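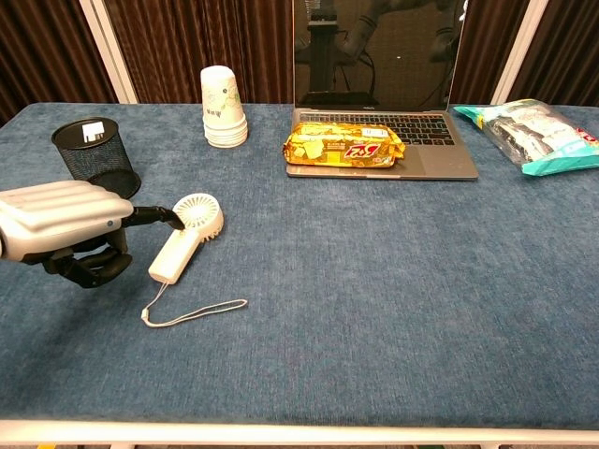
So what should a small shop buy first, the arm or the hand? The hand, if your parts are all different shapes, and then whatever arm will carry it without complaining.

Took me most of a year to land there, so here's my budget math in case it saves someone a bad purchase order.

We started with a quote from Proveo for the full package. Lovely people, scary PDF. I cut it into 2 piles: stuff we need on day one, and stuff the salesperson likes. The second pile was taller!

Fingers are where I'd spend. A cheap two-jaw gripper is great if you pack the same box all day. We handle little household things with straps and odd handles, and I got tired of pricing custom jaws for every single one.

Line items I forgot the first time around: spare fingertips, cables, a decent table, shipping both ways for repairs, and training hours. I now keep $3000 set aside just for that pile and I don't let anyone touch it - including me.

Regula Marti at our Momthorpe site asked me why we don't lease. Fair question. Kestance offered us a lease with a 10 month minimum, and I liked it until I read who pays for worn parts (us, all of them).

Ask every vendor for the lead time on a replacement finger. In writing. One of them told me "pretty quick" on the phone and then wrote back three weeks. That's three weeks of paying for a very expensive paperweight.

Thammasiri is the other quote I'm waiting on. They do support by video call, which I'd take over a yearly visit any day. Numbers should land in October and I'll post the comparison sheet then - with the shipping column filled in this time.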